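Does more bentonite really mean stronger pellets?

Posted in Ironmaking and Raw Materials, August 30, 2026

ore_and_order
Our supplier rep keeps telling us to raise the bentonite dose because our green pellets break on the way to the grate. He also wants us to switch to the Gultum grade, which costs more. I've read the data sheet twice and I don't buy it. The swelling number looks great, but they tested in distilled water and our plant water is nothing like that. Has anyone seen a real gain from a dearer clay, or is this just a sales pitch?

Demyd Derkach
I'd be suspicious too. Swelling index tells you how the clay behaves in a glass cylinder. It says very little about how it behaves in your mixer. We ran 27 batches at Zivlow last June with two clays, and the "better" one came out ahead only when the feed moisture was held steady. Let the moisture wander and you couldn't tell them apart.
Check your filter cake and your mixing time before you spend a cent. Ask him for drop numbers on your own concentrate, with your own water - if he won't run them, you have your answer. And remember that every bit of extra clay brings silica with it, and you pay for that again in the furnace.

pelletpusher
just add more, worked for us

Aguiar_lab
"Worked" how? Measured against what? I'd want fired strength as well as green strength before I believed that. We fire ours at 1216 C and the difference between the clays mostly vanishes by then. Derkach is right about the water. Calcium in it will ruin a sodium clay.
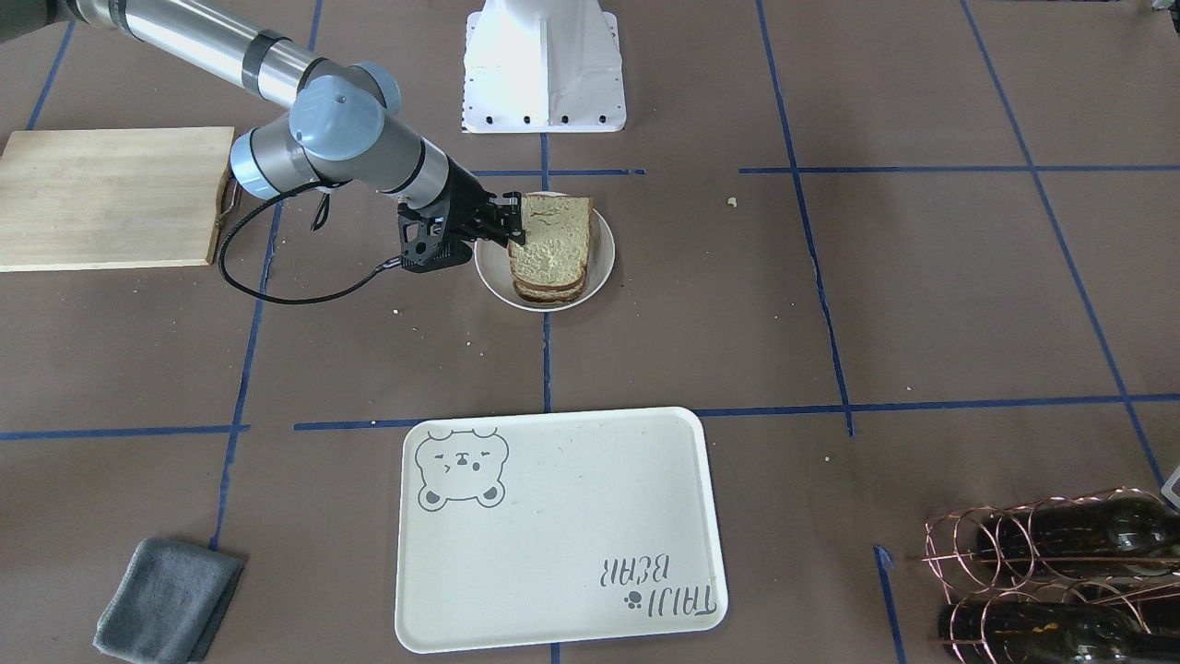 Gripper holding a slice of bread over a white bowl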